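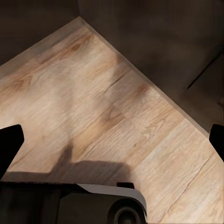 Wood grain on a tabletop, in a computer rendering.

Hollent wants your money for its parking app. Read the small print first

8/7/23

Another mobility startup is passing the hat. Hollent, which lets drivers book a parking space in someone else's driveway by phone, opened its crowdfunding round this morning with a minimum ticket of $200. The pitch page is cheerful and the video is slick. We have read the whole offering document, and we came away with more questions than we started with.

The idea is easy enough to follow. You live near a stadium or a train station, you leave for work at eight, and your driveway sits there all day. Hollent lists it, a commuter pays for it, and the company keeps a cut. The app is live in two towns, Pluremberg and Masson, with a third, Tremura, promised for December.

Promised is the word to watch. Tremura was also on the company's slide for last December. The new document moves it back a year without saying why, and the revenue forecast still climbs as if the launch had happened on time.

Then there are the user numbers. Hollent talks about "registered spaces," and a space counts as registered once the owner types in an address. It doesn't have to be open for booking. It doesn't have to have been booked even once. On page 11 there is a chart of registered spaces going up and to the right. A chart of paid bookings would tell us a lot more, and we couldn't find one.

The cut is worth a look too. Owners in Masson joined on a deal that took 6 percent of each booking. The forecast assumes 9 percent in every town from next year. Maybe owners will put up with that. Or maybe they'll swap phone numbers with their regular parker and drop the app, a risk that comes with any business that introduces two people who then meet every morning in the same spot. The risk section gives this one sentence.

Insurance gets a little more room, but the answer is fuzzy. If a parked car rolls into a garage door, the owner is told to contact their home insurer first. Plenty of home policies have something to say about renting out part of the property, and it isn't always friendly. Hollent says it is "in talks" on a group policy. We'd like to see it signed before the round closes.

None of this makes it a bad app. We tried it in Pluremberg on a weekday, found a space two streets from the station, and paid less than the city garage charges. The map was off by one house.

But a handy app and a good investment are separate things, and shares bought in a round like this can be very hard to sell later. We have sent the company our questions on bookings, Tremura and the insurance, and will print the replies if they come.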